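소규모 숙박시설의 객실 정비 시간과 체크인 대기의 관계

관광경영학과 캡스톤 과제 중간 보고서, 28/05/2026

## 1. 배경

대상은 Altstead 구시가에 있는 객실 수가 적은 숙소 Saarela이다. 퇴실은 11시, 입실은 15시로 정해져 있으나 주말에는 입실 시각이 지나도 배정이 끝나지 않는 객실이 발생한다. 본 과제는 대기의 원인이 정비 인력인지 배정 순서인지를 구분하는 것을 목적으로 한다. 요금 정책과 예약 경로별 수수료는 범위에서 제외하였다.

## 2. 자료

5월 예약 기록과 정비 일지를 사용하였다. 예약 기록은 관리 프로그램 Pruken에서 추출하였고, 정비 일지는 수기본을 표로 옮겼다. 시작 또는 종료 시각이 누락된 행은 삭제하였다. 연박 객실의 간이 정비는 별도 항목으로 분류하고 평균 계산에 포함하지 않았다.

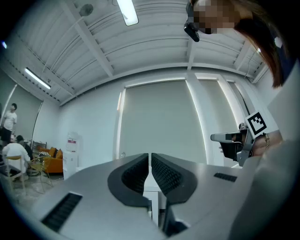

정비 시간은 담당자가 객실에 들어간 시각부터 점검표에 서명한 시각까지로 정의한다. 세탁물 운반은 층마다 방식이 달라 제외하였다. 이 정의에 따르면 퇴실 객실의 평균 정비 시간은 35분이며, 욕조가 있는 객실은 57분이다.

## 3. 분석

두 유형의 차이는 대부분 욕실 작업에서 발생하였다. 침구 교체 시간은 유형 간 차이가 작았다. 현행 배정은 객실 번호순이므로 욕조 객실이 모여 있는 위층이 항상 마지막에 정비된다. 반면 조기 입실 요청은 욕조 객실에 집중되어 있었다.

배정 순서를 바꾼 경우를 스프레드시트로 모의 계산하였다. 조건은 다음과 같다.

- 인력과 근무 시간은 현행 유지
- 입실 예정 시각이 빠른 객실을 우선 배정
- 예정 시각이 같으면 욕조 객실을 먼저 배정
- 층간 이동 시간은 고정값으로 처리 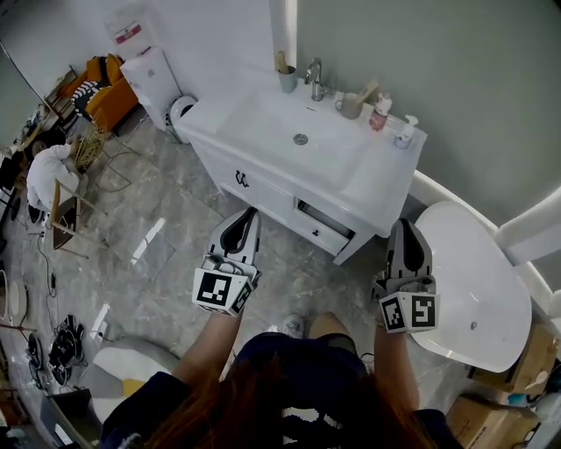
계산 결과, 15시 이후 배정되는 객실은 평일에 발생하지 않았고 토요일에만 남았다. 층간 이동이 늘어나는 점은 고정값 처리로 인해 과소평가되었을 가능성이 있다. 지도를 맡은 Bożena Krawczyk 선생의 의견에 따라 최종본에서는 이동 시간을 실측값으로 대체한다.

## 4. 비용

순서 변경 자체에는 추가 비용이 들지 않는다. 토요일에 한해 보조 인력을 투입하는 안은 Primville 지역의 유사 숙소와 비교할 예정이나, 해당 숙소의 근무표를 아직 받지 못하였다.

## 5. 남은 작업

1. 층간 이동 시간 측정
2. 누락 행 삭제가 평균에 미친 영향 확인
3. 토요일 보조 인력 투입안의 재계산
4. 부록의 점검표 양식 정리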